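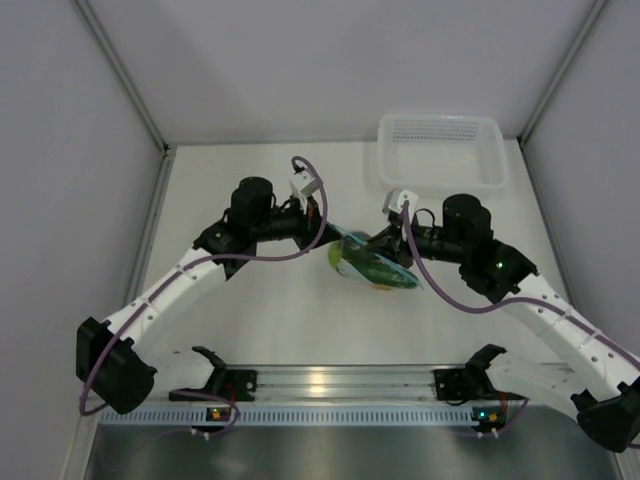 About Ollus

2 min read

Hi, I'm Reijo Nieminen and I started Ollus, a small shop that teaches two-armed robots to handle food packaging. Zip bags, mostly! There are 11 of us now, and people who visit always ask how we keep things safe and tidy, so I figured our house rules belong on this page.

We work inside enclosures, and hands stay out while the arms have power. That goes for me too (I've been told off, fairly). Cables get checked every morning from wrist to base, and a loose tie means the station stays down till it's fixed.

One bag on the table at a time. We tried two back when we were setting up for Kindden and the logs were a mess, so never again. Every run gets written up, good or bad, and if a bag rips we save it and put the run number on it. A new task needs 60 clean runs in a row before a customer sees it. Our longest streak so far is 362, and yes, there was cake.

Anybody here can stop a station, from the newest hire on up, and they don't have to explain themselves first. We talk it over afterward, usually with coffee.

The full rulebook is nine pages and we're happy to share it. Just write to us and ask for the February version, the older one still has my typos in it.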